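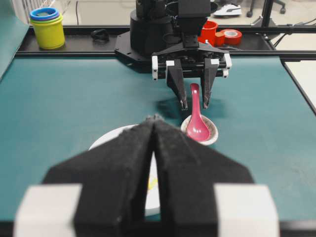
Figure 7.1 Two grippers and a spoon on a tabletop mat.

Chapter 7
Can Machines Do the Chores?

Search this book Go

A dishwasher is a machine that does a chore. It washes plates well, but a person still has to scrape them, load them, and put them away. The washing was automated long ago. The handling was left to us, and most of this chapter is about handling.

Shop floors have the same split. At the Pornthorpe bottling plant, a line fills and caps 1355 bottles an hour with one operator watching. When a mixed carton of spare parts arrives at the back door, two people open it and sort it by hand.
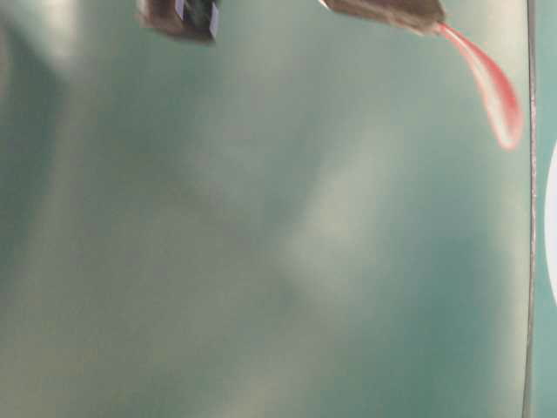

The bottles are all alike and always come from the same direction. The spare parts are not and do not. A machine that sorts them has to find each part, choose where to hold it, and notice when its grip is slipping. A home asks for all of this many times a day, with pets and children underfoot.

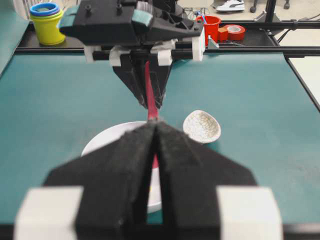 Why is a spoon harder for a machine than a bottle on a line?

A spoon is thin, it can lie at any angle, and it turns in the grip when its bowl touches something. The bottle is held by guides that were built for it.

In June, the Salehi workshop in Skastden ran a table-clearing test over 60 trials. The arm cleared the table in roughly half of them. A person doing the same job would be bored before making a mistake. Slow work may be acceptable in a home, where a job can run overnight, but dropped dishes are not. Section 7.2 looks at speed and Section 7.3 at errors.
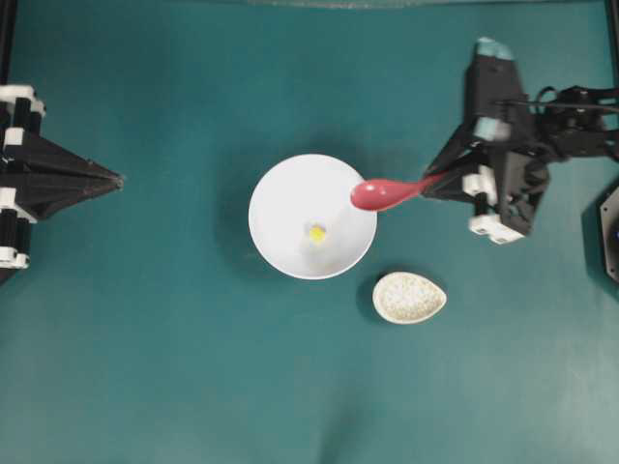 Figure 7.2 A red spoon in a gripper, with its tip over the edge of a white bowl.

Before reading on, list the chores you did yesterday. Mark the ones in which you picked up something soft, wet, or breakable. Keep the list for the exercises in Section 7.4.

Contact | Copyright Gelon Press, November 2019 | Back to top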